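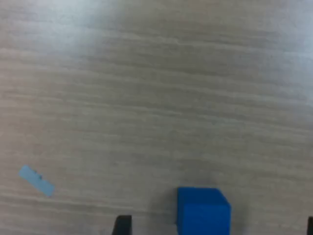 4. Setting up your Vostenine kitchen scale

By now you should have everything out of the box and the battery tray closed, and if you haven't, please do go back to Section 3 before carrying on. Most of the letters we get at Sevico about odd readings come down to how the scale was first set up, and a quiet quarter of an hour spent now will save you a good deal of muttering over the flour later on.

4.1 Choosing a place for it

The scale will live happily on a kitchen table, a worktop or a sturdy shelf at a comfortable height. What it wants is a surface that is hard, flat and steady. Tablecloths, cork mats and folded tea towels all give a little under the weight of a full bowl, and the scale feels every bit of that.

1. Wipe the surface with a damp cloth and dry it well. Crumbs under the feet are a great nuisance and very easy to miss.
2. Press down with the flat of your hand on each corner of the table or worktop in turn. If it rocks, try somewhere else or put a wedge under the short leg.
3. Keep the scale away from the fridge, the washing machine and anything else that hums. You may not notice the vibration, but the last digit on the display certainly will.
4. Leave a hand's width between the scale and the wall so that a large bowl doesn't lean against the tiles.
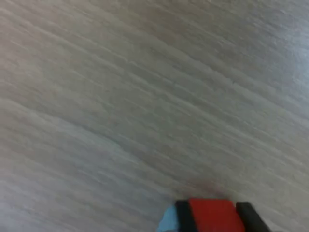 Wood-grain surface, seen close up.

Note: A slight texture in the surface does no harm, but do look out for joins between boards, tiles or worktop sections. All four feet should stand on the same piece if you can manage it.

4.2 Levelling

There is a small round bubble at the back of the scale, just behind the weighing plate. Please take the plate off before you start, as it is easily knocked while you are fiddling about with the feet.

1. Set the scale down where you mean to use it, with the display facing you.
2. Look at the bubble from directly overhead. If you look from the side it will seem to be off when it isn't.
3. Turn the two front feet to bring the bubble to the middle of the ring. Clockwise raises that corner, anticlockwise lowers it. Small turns are best - a quarter turn, then wait for the bubble to settle.
4. Once the bubble is in the middle, check that neither of the back feet has lifted. A slip of paper shouldn't slide under any of them.
5. Put the plate back on, with the notch towards the display, and press gently until you feel it seat.

Caution: Don't wind the front feet out past the red line on the thread. They will come off in your hand, and the scale will tip forward when anything heavy is put on it.

4.3 First switch-on

1. Make sure the plate is clear, then press the left-hand button once. Every part of the display lights up for a moment and then it shows a row of dashes.
2. Wait for the dashes to become a zero. The first time this can take up to 17 seconds, and it is best not to lean on the table while you wait.
3. Hold the right-hand button to move between grams and ounces. The scale remembers your choice, even after the batteries are changed.
4. If you bought the Guzmán mixing bowl with your scale, set it on the plate now and press the left-hand button again. The display goes back to zero, and you can start adding your ingredients.

4.4 Checking with the test weight

In the side pocket of the box you will find a 125 g test weight in a cloth bag. Handle it by the bag or with a clean dry cloth, as fingers leave a little grease behind and over the years it does add up.

1. With the display at zero, place the weight in the centre of the plate and take your hand away.
2. Read the display once the small circle in its corner stops blinking.
3. Move the weight to each edge of the plate in turn, letting the reading settle each time.

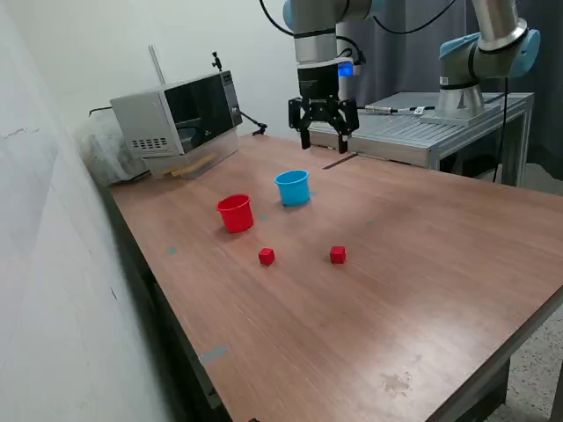
The reading should stay within a gram of 125 wherever the weight is sitting. If the centre is right but one edge is out, the plate probably isn't seated properly, so lift it off and try again. If every reading is out by the same amount, go through the levelling steps once more and then follow the adjustment procedure on page 56.

Note: We suggest repeating this check every April, or whenever the scale has been moved to another room. It has a way of getting forgotten otherwise, and a pencil mark on the kitchen calendar does the job nicely.

4.5 If you change your mind about where it goes

Lift the scale by its base with both hands, never by the plate. Let it stand for an hour if it has come from a cold pantry or an unheated car, and then work through 4.2 and 4.4 again. The older Dreltton model had a transport lock that needed closing first. Yours doesn't have one, so you can ignore any mention of it on the inside of the box lid.

Section revised Wed 4 September by Octavio Cárdenas, Sevico customer guides.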